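Where Does the Dishwater Go? My Home Water Project
by Tormod Bakke

I picked household water use for my project because my parents complain about the bill every single month and I figured somebody should find out what we were paying for. My teacher said the topic was kind of big, so I narrowed it down to the kitchen and the shower (sorry, garden hose, maybe next year).

The plan was simple. For 15 days in September I read the water meter at 7 in the morning and again at 9 at night, and wrote both numbers in a notebook. I also taped a sheet next to the shower and another one next to the kitchen faucet, and everybody in my family had to mark down when they used the water and for how long. My sister forgot a lot, so her numbers are partly guesses. I put a star next to those in my table.

The first thing I learned is that our meter is in a really annoying place! It's under a metal lid full of spiders, and I had to borrow a flashlight every night. The second thing is that showers were way ahead of everything else. Our biggest day came to 111 gallons, when my cousins from Gunurport were staying over and five people showered before breakfast. The smallest was 85 gallons, and that was a day when we were mostly out of the house. A normal day was closer to 95.

Then I wanted to know about dishes. My dad says washing by hand saves water and my mom says the dishwasher does, and they've been having this argument since before I was born. So I ran the same size load both ways, three times each, reading the meter before and after. By hand with the faucet running used the most every time. By hand with the plug in and a little rinse at the end was a lot better, and it came out pretty close to the dishwasher. So they were both sort of right, which neither of them liked very much.
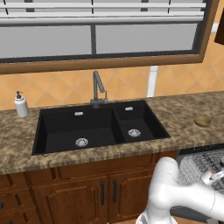 I do have to admit the test wasn't perfect. Dad knew I was measuring, and I'm pretty sure he washed faster than usual on the second and third tries. The plates were also dirtier on lasagna night. If I did it over I'd use the same meal every time and not tell anyone which days counted.

I'd also like to try a shower timer, and check the toilet for leaks with food coloring, which my neighbor Mrs. Magnusson told me about after I'd already finished my table. You put a few drops in the tank and wait to see if the color shows up in the bowl. We still have half a bottle of blue left from my sister's birthday cake, so that one's happening this weekend.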